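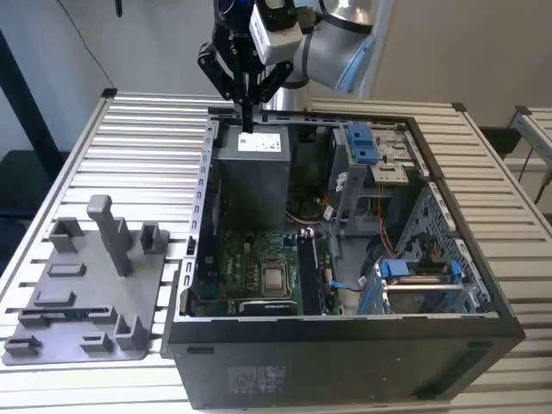 Home Products Support News Contact
Search this site Enter keyword Go

PRESS RELEASE
11 April 2021

Jeltura puts two grippers through the desktop teardown, and I have opinions

Hi all, Anjana Thambiah here from the Jeltura test shop. Marketing asked me for "a short technical announcement" and then went to lunch, so you're getting it in my words (sorry, Thanakorn!).

The news first. Jeltura has finished its bench comparison of two parallel grippers for taking apart old desktop computers, the Ploltgate and the Skanberg, and we're going with the Ploltgate for our first teardown cell. We'll be showing the cell to customers in July. The full results are free to anyone who writes in and asks for them, including the runs where we looked silly.

Now the long version, which I've been dying to tell somebody. Desktop towers are a horrible job for a robot! You lay one on its side, take the panel off, and you've got a steel box full of ledges. There's a power supply wedged into a corner, a drive cage hanging over the other side, blue plastic latches that want to be pinched just so, and wires lying across wherever you were planning to put a finger. A person reaches in without thinking. An arm with a fat gripper on the end bumps the chassis rail before it gets anywhere near the part.

So that was the whole point of the test. We weren't asking which gripper is strongest, we were asking which one fits down the hole and still knows where it is when it gets there.

We ran 413 picks in all, on 30 towers, same arm and same controller the whole way through. Each tower had the same jobs: touch off on the power supply, work the drive latches, lift out a memory stick, and pull a short data cable without yanking its neighbor. Between towers we changed the order of the jobs, which Thanakorn Sombatkul insisted on and which cost me a week of rewriting programs. He was right, I'll say it in print. On the early runs the arm had been doing the latches first every time, and the finger pads were getting scuffed before they ever met the memory.

The Skanberg is a lovely piece of hardware, and I want to be fair to it. It's quiet, it closes smoothly, and on an open table I'd pick it every day of the week. It has the better force readout too. Inside a case, though, its body is wide right where you need it narrow, and we kept having to tip the wrist over to get at the power supply. Once you've tipped the wrist, the camera is staring at the side wall. Not helpful!

The Ploltgate is plainer and a bit clunky when it opens. What it has going for it is reach. We could come straight down on the power supply with the wrist upright and keep the part in view of the camera until the last moment. It did worse on the memory sticks, where the standard pads slipped, and we've asked for a grippier set. I haven't tried those yet so I won't make any promises about them.

A word on the camera, because people always ask. We use the Thampi wrist module, and it sits right next to the gripper. We tried it in 2 positions. Mounted high, it saw more of the motherboard but lost the fingertips in the shadows between the parts. Mounted low, it saw the fingertips just fine and we spent a happy afternoon knocking it into drive cages. We've settled on something in the middle and added a slow approach for the last stretch. It's less exciting to watch and my stress level is way down.

We also printed a fixture plate to go alongside the tower, with blocks and clips on it. I've redrawn that plate more times than I'd like to admit (the post alone!), and I'm still not happy with the slotted rail.

"The gripper choice matters less than I thought and the cable routing matters more," says Thanakorn, who wrote the controller settings and would like everybody to please ask him about them. "Every tower has its wires in a different place. We're going to be working on that for a good while."

What's next: new pads, a second round on the memory sticks, and small form factor cases, which I'm dreading. If you've got a pile of old towers and can spare a few, get in touch through the contact page. We'll pay the shipping.

Press contact: Anjana Thambiah, Jeltura

Comments (3)

benchrat: Did you test either one with the finger pads turned around? We got a lot more clearance that way on server parts.

Anjana T.: @benchrat only on one tower, and only with the Skanberg. It helped a little with the latches. Putting it on the list for round two!

M. Okell: Would like to see the cable numbers split out by tower if you have them. Sent a request through the form.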